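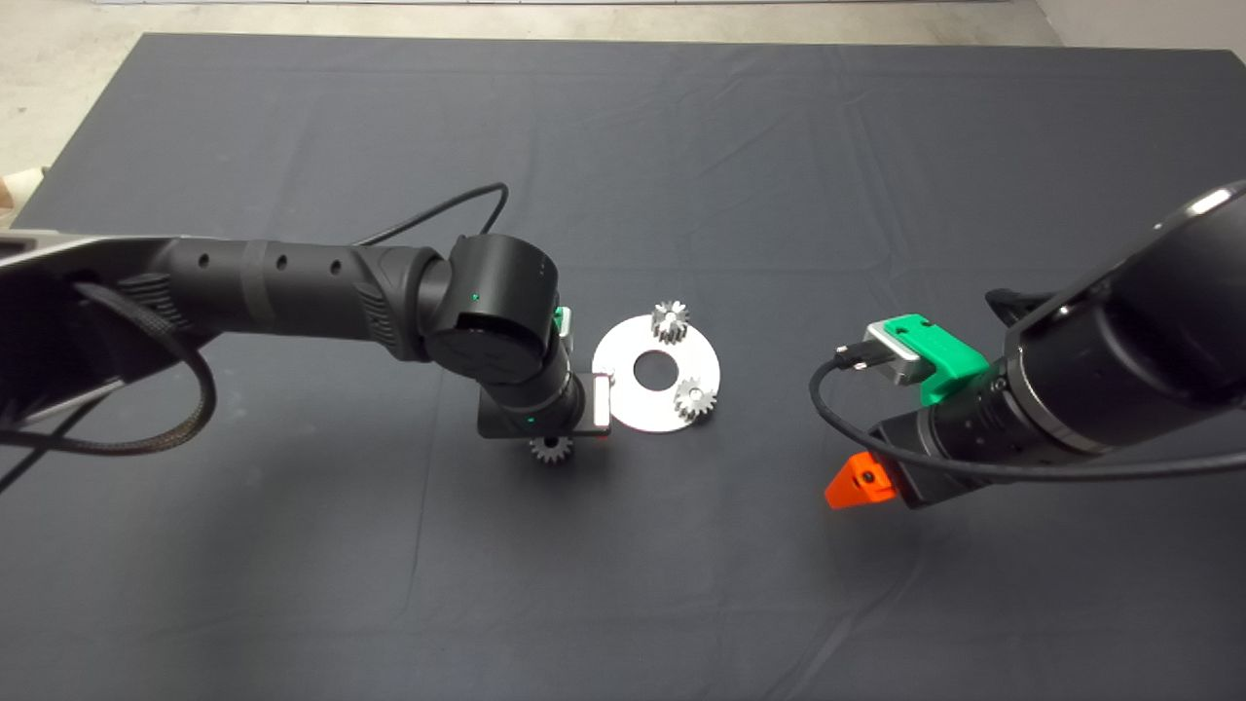

Two Arms, One Bench: Cliler's Assembly Kit Reaches the Small Shop

For a long time the small manufacturer had little choice in the matter of automated assembly. The machines on offer were built for long runs of a single part, and their prices reflected it. A shop that put together gearboxes in batches of 40 or fewer kept doing so by hand. Cliler, which has sold replacement joints and cable sets to repair houses for years, now wants a share of that work. Its two-arm bench kit went on general sale in September, and this magazine had the use of one for 3 weeks.

The kit is sold as a complete station. The buyer receives two jointed arms, a controller, a set of gripper fingers, mounting hardware, and a license for Clusteo, the software with which tasks are taught and replayed. The table is left to the customer. Cliler asks only that it be stiff and level, and recommends a plain, dark, matte covering so that bright metal parts stand out clearly to the cameras. An ordinary gray cloth is sufficient, although it should be pulled tight before each session. Small parts come to rest at odd angles on a crease, and the arms are less forgiving of this than a person would be.

Our trial centered on the loading of planetary gear carriers. The task is simple to state. A flat carrier plate lies on the table, and small spur gears must be picked up and set in place on it. The difficulty lies in the size and finish of the parts. A polished gear throws back light in every direction, has little surface to hold, and will turn in the grip if the fingers close a tooth's width off center. It is the kind of job on which many bench robots are quietly withdrawn from the brochure.

The kit managed it well once it had been taught. Clusteo records a task as the operator guides the arms through it, then asks for repeats with the parts moved slightly. After 185 demonstrations the station was placing gears with a steadiness that our reviewers considered fit for daily use. With half that number it was not. Prospective buyers should plan for the teaching time, and should be wary of any figure that covers only the first successful run.

The fingers deserve particular notice. Cliler supplies them in pairs and permits a different finger on each arm, a freedom that proved useful. A slim metal finger reached between gears standing close together, while a broader one was better suited to steadying the plate. Changing a finger requires one hex key and a short recalibration. The fasteners are small and easily dropped, and a tray for them would have been a welcome addition at this price.

Cable routing is less satisfactory. The main cables run outside the arms, and the slack needed for full movement leaves generous loops near the wrist. No cable caught during our trial, but we adjusted the clips on two occasions to be sure of it. Rumel, whose competing station costs more, carries its wiring inside the links — a cleaner arrangement, though a slower one to repair. A shop that expects to do its own maintenance may prefer the Cliler approach.

Status lights on the arms are small and green, and can be read from across the bench. The emergency stop is firm and well placed. Noise is low enough that two people can talk beside the station without raising their voices.

Support is handled through Gumede, the regional distributor, which offers installation and 2 days of operator training at extra cost. We took the training and would advise others to do the same. The printed manual is accurate but assumes a reader who has already set up an arm of this type, and the chapter on calibration refers to menus that Clusteo has since renamed. Gumede's staff answered our questions by telephone on the same day in every case.

The kit will not replace a skilled assembler, and Cliler does not claim that it will. It is slower than a practiced hand, and it stops when a part is missing or lies outside the area it was taught. Its value is in the long, repetitive middle of a batch, where attention fades and a misplaced gear may go unnoticed until the housing is closed. Shops with steady work of that kind should ask for a demonstration using their own parts. Gumede will arrange one on request, and the fee is credited against a later purchase.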